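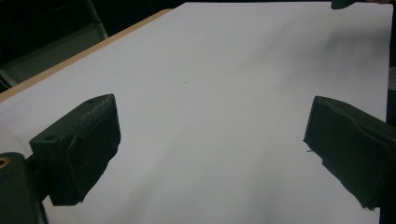
Kalamdale food wholesaler promises 7 trainee places, few details

Friday, June 2, 2023

Shenoy, the food wholesaler that runs the big cold store outside Kalamdale, says it will take on 7 trainees this fall under what it calls a new career program. The announcement runs to two pages. The word "future" appears in most of the paragraphs, and the word "wage" appears in none.

According to the company, the trainees will spend 4 days a week at work and one day in class at Grollbridge, the private training center on the Kikham road. They will rotate through purchasing, sales, customer service and the warehouse office. Those who finish will receive a certificate from Grollbridge. Whether anyone outside Grollbridge recognizes the certificate is a question the center did not answer when we called on Wednesday.

Shenoy has been here before. A similar plan was announced in Kikham 5 years ago, with a ribbon and a lunch. The company would not tell us how many people started that program, how many completed it, or how many still work there. A spokesman said the earlier plan had been "a learning experience" and that the new one was "much more structured."

Aravind Iyengar dropped out of the Kikham program after his first winter and now sells packaging for another firm. "They told us we'd learn buying," he said. "I learned how to fill in delivery slips. I was good at it after a week, and I did it for months." He said his supervisor was decent and the pay came on time, but that the promised rotation never got past the second department.

The money is the other soft spot. Trainees will get a one-time payment of $1000 when they sign, to be paid back if they leave during the first year. Shenoy calls this a welcome bonus. To a 19-year-old with rent due it may look a lot more like a loan. The agreement says little about what the company owes the trainee in return, and the part on guaranteed jobs afterward is as blank as a bare white tabletop. It speaks only of "opportunities where available."

Local employers do need to train more people, and a wholesaler with real customers is a reasonable place to learn a trade. Shenoy could settle most of the doubts by publishing the weekly pay, the course outline and the results from Kikham. We asked for all of them in April, when word of the plan first got around, and again this week.
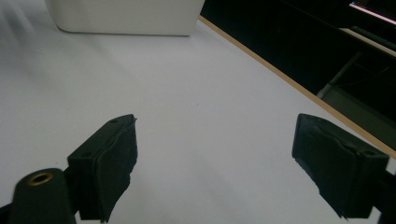 Applications open later this month through the Shenoy office in Kalamdale. Candidates need a high school diploma and must be able to start early in the morning. Interviews will be held at Grollbridge, and parents are invited to an information evening beforehand. Anyone going might ask to see the job guarantee in writing, as there is still a wide gap between the two sides on that point, with nothing in it. The company says a date for the evening will be posted at the front gate.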